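Prostside Airfield: A Short History of a Long Runway
Student project report, Sheldon Kowalchuk, 16/01/2019

My grandfather called Prostside "the base," which oversells it. It was a relief landing ground outside Tatville, meant to take the overflow from Odlow whenever Odlow was fogged in. Odlow is on a hill and was seldom fogged in.
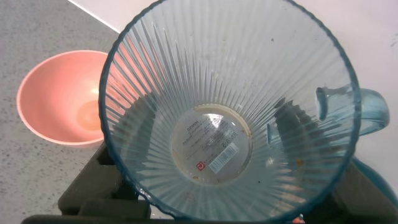

Why was it built there, then?
The land was flat, and the Desjardins family was willing to sell it.

The first strip was grass and 1000 yards long. Trainers used it for touch-and-goes, and the station log, all 339 pages of it, is mostly wind readings and complaints about sheep. I read every page – I now know a lot about sheep. 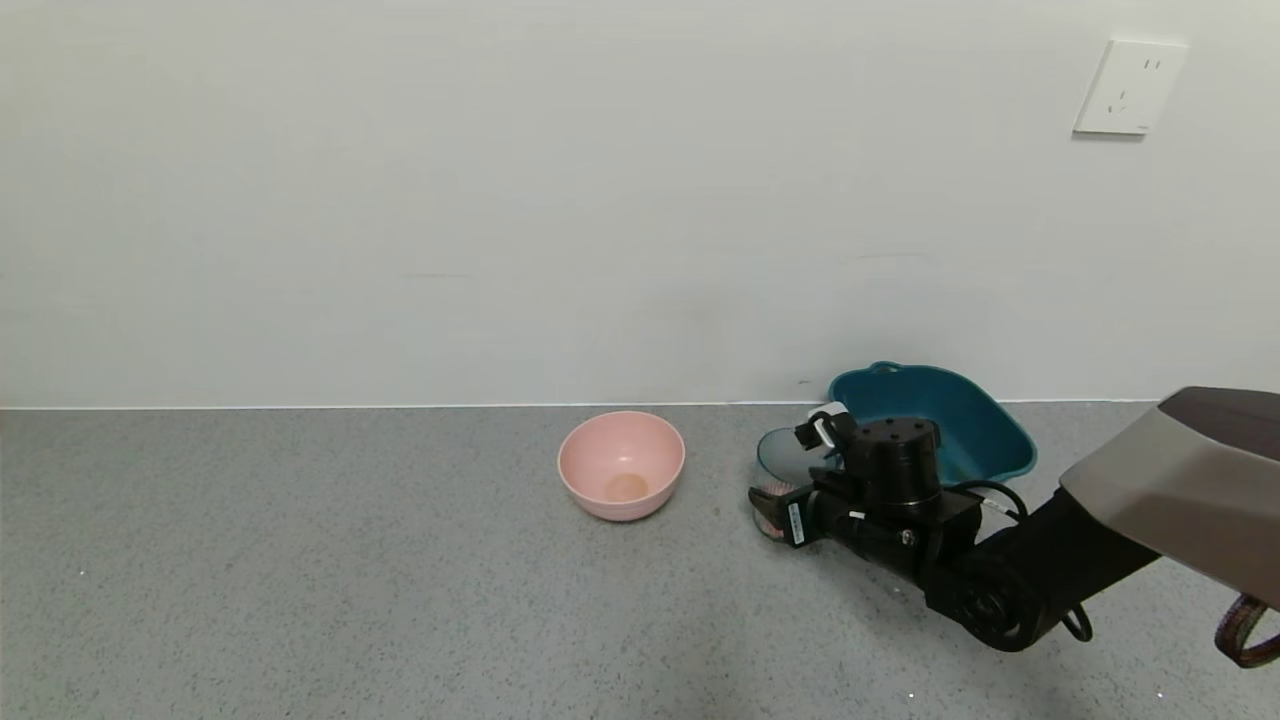 After the war

Flying stopped in June, with no ceremony I could find. The nine huts were sold off, and one became the Tatville bowling club. A gliding group leased the strip later on and got up to 1000 launches in its best year, 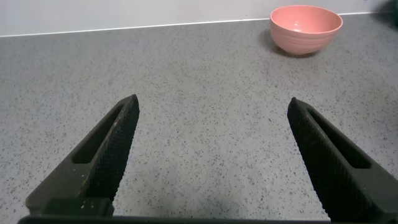
or so its newsletter claimed. The log for that year is missing, so I have left the figure in with a question mark in my table. The east end of the runway is under a feed store parking lot now. The west end still floods.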